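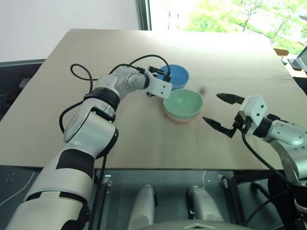

3.2 Bowls and how people put them away

I went into the Kamel homes thinking stacking was boring. Then I watched people do it! Bowls of one shape get sorted by color first - almost always - and only then piled up.
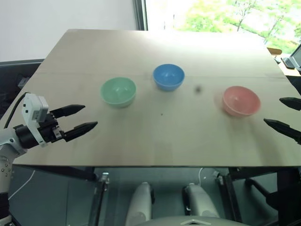 and the same thing happened with kids, who argued over which color goes on the bottom.

Figure 2. Pink bowl, close to the rim.

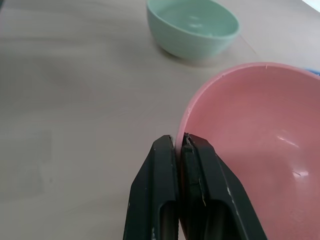

3.3 Blue, green or pink

I asked 844 people which bowl they'd reach for first, and blue won.

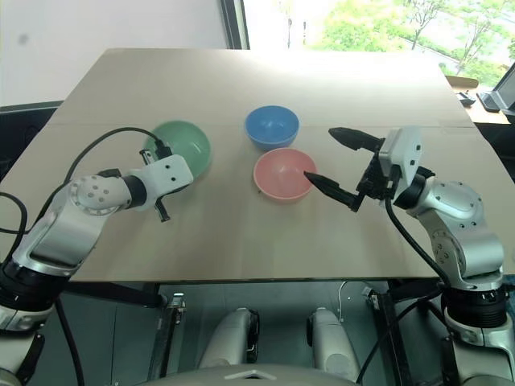 Nouhaila Ouazzani thinks I'm overreading this, and that most folks just grab whichever one is closest.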